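4.3 Adding words to the Merix spelling list

1. Open Lists and select Personal.
2. Type one word per line, up to 300 lines.
3. Press Save. Misspelt entries are not corrected.

Note: capitals are kept as typed.
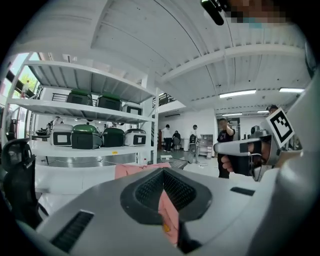

Noeline Ellery asks whether "organise" and "organize" may share a list. They may, but each must be entered separately.

Caution: Reset deletes all personal words. Export the list first (see section 3).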